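Build guides › Two-arm sorting table › Section 2

2.4 First sorting test

1. Put the divided tray at the far edge, against the back wall.
2. Check that the purple cables have enough slack at the elbows.
3. Start at low speed — keep one hand near the power switch.

CAUTION: Do not reach inside the walls while the arms have power.
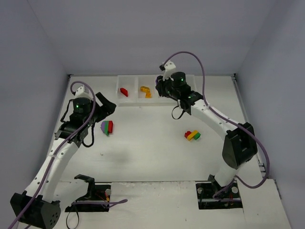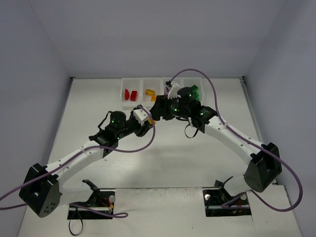
Ksawery Jasińska: On my table the left arm lost its zero after 17 runs, so I now repeat step 2 every time.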